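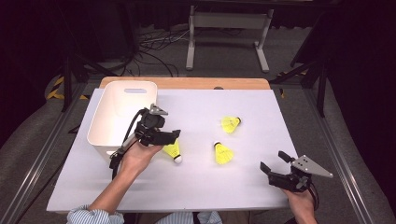
읽는 시간 6분

셔틀콕 보관 및 정리 FAQ

동호회와 체육관 비품 담당자가 자주 보내는 문의를 항목별로 정리했다. 대상은 노란색 나일론 셔틀콕과 천연 깃털 셔틀콕이며, 보관 용기는 플라스틱 수납함을 기준으로 한다. 최종 수정 14/02/2026.

이 사이트는 쿠키를 사용합니다. 계속 이용하면 쿠키 정책에 동의하는 것으로 간주됩니다. [동의] [설정]

1. 셔틀콕을 원통 케이스 대신 수납함에 넣어도 되는가?

나일론 제품은 가능하다. 스커트가 눌려도 어느 정도 복원되므로 연습용이라면 수납함 보관으로 충분하다. 깃털 제품은 원통 케이스에 다시 넣는다. 깃털 한 장이 꺾이면 비행 궤적이 바뀌고, 꺾인 깃은 되돌릴 수 없다.

2. 수납함의 재질과 형태는 어떤 것이 적당한가?

내벽이 매끈한 플라스틱 제품을 권한다. 위쪽 테두리 가까이에 손잡이 구멍이 뚫린 형태가 운반하기 쉽다. 다만 구멍 높이까지만 채운다. 그 위로 쌓으면 옮기는 도중 스커트가 구멍에 걸린다. 철망 바구니는 스커트 끝이 망 사이에 끼므로 쓰지 않는다.

3. 흰색 용기를 권하는 이유는?

노란색 스커트와 대비가 커서 바닥에 남은 것을 확인하기 쉽다. 떨어져 나온 코르크 조각이나 먼지도 바로 보인다. 작업대에 흰색 판이나 시트를 깔아 두는 것도 같은 목적이다. 반대로 흰색 깃털 셔틀콕은 회색이나 남색 용기가 낫다.

4. 집을 때는 어느 부분을 잡아야 하는가?

베이스, 즉 코르크 쪽을 잡는다. 베이스가 반대편을 향해 누워 있으면 스커트를 누르지 말고 셔틀콕을 돌린 다음 잡는다. 스커트를 잡을 수밖에 없다면 베이스에 가까운 목 부분을 가볍게 집는다. 끝단은 두께가 얇아 힘을 주면 타원형으로 변형된다.

5. 작업대에 놓으면 자꾸 구른다. 정상인가?

정상이다. 옆으로 누운 셔틀콕은 베이스와 스커트 끝단 두 곳에서 바닥에 닿고, 양쪽 지름이 달라 원을 그리며 돈다. 직선으로 멀리 굴러가는 경우는 드물다. 테이블 가장자리에서 한 뼘 이상 안쪽에 놓는다. 정리 중에 잠시 내려놓을 때는 베이스를 위로 하여 세운다.

6. 한꺼번에 쏟아 넣어도 되는가?

권하지 않는다. 스커트 안으로 다른 셔틀콕의 베이스가 박히면 꺼낼 때 살이 벌어진다. 한 개씩 넣고, 겹쳐 끼울 경우에는 방향을 맞춰 한 줄로 쌓는다. 타라드(Tratard) 체육관에서는 80개를 한 묶음으로 정하고 묶음마다 용기를 따로 둔다. 묶음 크기에 정해진 표준은 없으며 보관 공간에 맞춰 정하면 된다.

7. 베이스 색이 서로 다른 셔틀콕을 섞어 보관해도 되는가?

보관 자체에는 문제가 없다. 제조사에 따라 베이스나 띠의 색으로 속도를 구분하기도 하므로, 경기용으로 쓸 것이라면 나누어 담는다. 색의 의미는 제조사마다 다를 수 있으니 포장의 표기를 확인한다. 어두운 색이 오염 때문인지 원래 색인지 분명하지 않으면 마른 천으로 닦아 본다.

8. 폐기 기준은?

다음 중 하나에 해당하면 분리한다.
- 스커트 살이 끊어졌거나 끝단이 찢어진 것
- 베이스가 흔들리거나 접착부가 벌어진 것
- 베이스 표면이 패여 타구음이 둔해진 것
- 손으로 모양을 잡아도 스커트가 원형으로 돌아오지 않는 것

소프시아 콘토기아니스(Sofia Kontogiannis)가 작성한 요라벤트(Joravent) 클럽의 지난 시즌 대장을 보면 점검 수량 1,759개 가운데 883개가 폐기로 분류되었다. 폐기 사유는 대부분 첫 번째 항목이었다.

9. 보관 장소의 온도와 습도는?

나일론은 추우면 잘 깨진다. 난방이 없는 창고에 두었다면 사용 전 실내에 꺼내 온도를 맞춘다. 깃털은 건조에 약하므로 난방기 옆을 피한다. 두 종류 모두 직사광선이 드는 창가에는 두지 않는다.

10. 수납함은 어떻게 세척하는가?

완전히 비운 뒤 중성세제를 푼 미지근한 물로 닦고 그늘에서 말린다. 알코올은 일부 플라스틱 표면을 뿌옇게 만들 수 있으므로 눈에 띄지 않는 곳에 먼저 시험한다. 물기가 남은 용기에 셔틀콕을 넣으면 코르크가 수분을 흡수해 무게가 달라진다. 세척 주기는 14일이면 무난하고, 사용량이 적은 곳은 더 길게 잡아도 된다.

11. 정리 순서가 따로 있는가?

빈 수납함을 작업대 뒤쪽 한편에 놓고 앞쪽을 비워 둔다. 셔틀콕은 앞쪽에 펼쳐 상태를 확인한 뒤 가까운 것부터 담는다. 용기를 앞에 두면 팔이 테두리에 걸린다. 폐기품 용기는 작업대 위에 두지 않는다. 모양이 같은 용기 두 개가 나란히 있으면 잘못 넣는 일이 잦다.

12. 라벨에는 무엇을 적는가?

종류, 속도 표기, 개봉한 달, 점검자 이름을 적는다. 예: 나일론 / 중속 / 3월 개봉 / M. Politis. 라벨은 손잡이 구멍 아래에 붙인다. 테두리에 붙인 라벨은 운반할 때 손에 쓸려 쉽게 떨어진다.

13. 목록에 없는 문의는 어디로 보내는가?

비품 관리 담당 에프티미아 카라스(Efthymia Karras)에게 서면으로 접수한다. 셔틀콕 종류와 용기의 안쪽 치수를 함께 적는다.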